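Course materials > Textiles and Home Studies > Year 1 handouts

Household Textiles: Washing, Drying and Sorting
Handout 2
Willetden College, Forngate site
Tutor: Grigoris Ververidis
Updated 2020-04-08

Read this before the practical. You will need your notes on fibre types from Handout 1, and the table of care symbols that was given out with it.

1. What washing does

Most dirt on clothes falls into one of two groups. Some of it dissolves in water, such as salt from sweat, sugar and some fruit juices. The rest does not, and this includes body grease, cooking oil, soot and soil. Water on its own will deal with much of the first group. The second group needs a detergent and some movement.

A detergent molecule has one end that is drawn to water and one end that is drawn to grease. The grease ends gather round a spot of oil and the water ends face outwards, so the oil can be lifted from the fibre and carried off in the rinse. Detergent also lets water spread into the cloth. Put a drop of plain water on a piece of new, unwashed cotton and it may sit on top as a bead. Add a little detergent and it will sink in.

Four things affect the result of a wash: heat, time, movement and chemistry. If one is cut back, the others usually have to make up for it. A cool wash often runs for longer. Hand washing has less movement than a machine, so soaking is used to give more time.
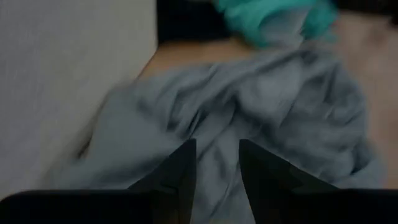

2. How each fibre behaves

Cotton is stronger wet than dry. It stands up to rubbing and to high temperatures, and for this reason it was the usual choice for sheets, towels and work clothes long before washing machines. It takes up a lot of water and is slow to dry. It creases badly. Untreated cotton shrinks, mainly in the first few washes, as the yarns relax after being stretched in the loom or knitting machine.

Linen behaves much like cotton but is stiffer, and sharp creases ironed into the same place year after year will in the end crack the fibres. Fold tablecloths in a different place now and then.

Wool is weaker wet than dry and should be supported when lifted from the water. The fibre is covered in tiny scales. Heat, moisture and rubbing together make the scales lock into one another, and the cloth felts. Felting cannot be undone. A sudden change in temperature between wash and rinse should also be avoided.

Silk is a fine, smooth fibre and loses strength when wet. Do not wring it. Perspiration left in silk will weaken it, so it should be washed soon after wearing.

Viscose comes from wood pulp and drapes well, but it is much weaker when wet. Many of the complaints brought to shops about torn viscose blouses come down to rough handling in the wash.

Polyester and nylon take up very little water. They dry fast and hold their shape. They also hold on to grease, and this is the reason a polyester shirt can still smell after washing. Too much heat will set creases in them.

Elastane is nearly always blended with something else. Keep it away from high heat and chlorine bleach. 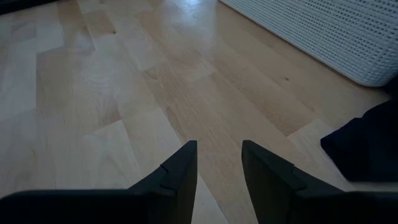

3. Sorting

Sort by care label first and by colour second. It is common to see it done the other way round, and this is how a wool jumper ends up in with dark jeans.

A workable set of groups for a family of four:

Whites, cotton and linen
Light colours
Dark colours
Wool and silk
Heavily soiled items, washed alone

For blends, follow the fibre that needs the most gentle treatment. A label reading 80% cotton and 20% wool should be treated as wool.

Empty pockets. Close zips and hooks, which otherwise catch on knitted fabrics. Undo buttons, including cuffs. Turn dark garments and printed garments inside out.

To test for colour loss, damp a hidden part such as the inside of a hem, press it between two layers of white cloth with a warm iron and look for dye on the white. If there is any, wash the item alone.

4. Loading the machine

The clothes need room to lift and fall. For an ordinary cotton wash, fill the drum loosely and leave a hand's width at the top. For synthetics, fill to half. For wool, a third or less.

An overfull drum gives a poor rinse, and detergent left in the cloth makes it feel stiff and may irritate the skin. A very small load has its own problem: one heavy towel can throw the drum off balance and the machine will refuse to spin.

Spin speeds are given in turns per minute. In the practical we use 400 for wool and 700 for mixed synthetics. Faster speeds take out more water but press in more creases.

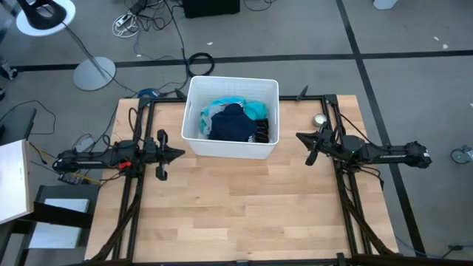
5. Hard and soft water

Hard water contains dissolved calcium and magnesium. Soap reacts with these and forms scum, which greys white cloth over time. Modern detergents are less troubled by it, but a larger dose is still needed. Dosing tables on the packet are set out by water hardness and soil level. Look up your own area on the water supplier's website and write the figure in the front of your folder.

6. Drying

Line drying costs nothing and is kind to most fabrics. Hang shirts by the hem, trousers by the waistband. Dry knitwear flat on a towel, pulled gently to size while damp. Keep bright colours out of strong sun.

Indoors, leave a gap between items and open a window. A full load of washing gives off a good deal of water vapour, and in a closed room this ends up on the coldest wall. Students in the older flats on Caslow Road will know the black mould it leads to, which is at its worst from December onwards.

Tumble dryers should be cleared of fluff after every load. Take clothes out while very slightly damp if they are to be ironed. 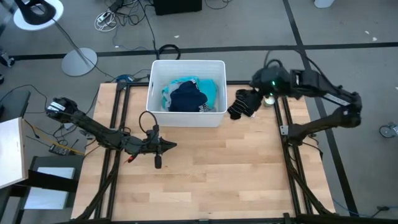 7. Folding and storing

Fold as soon as items are dry. Creases that form in a heap of warm cotton are hard to shift once it has cooled. Air everything before it goes into a drawer, as cloth that feels dry can still be damp at the seams.

Clothes moths feed on wool, silk and fur, and they prefer it soiled. Wash or clean woollens before putting them away for the summer.

Before the practical

Bring three garments of different fibres with their labels still in. For each one, write down the fibre content, the wash symbol, the drying method and the group it would go into under section 3. The wash log sheets are in the Frimpong Room, in the tray by the door.

Reading: Handout 1, fibre table and care symbols. Handout 3 covers stains and bleaches.

Textiles and Home Studies, Willetden College | Contact the department | Copyright and use of materials | Back to top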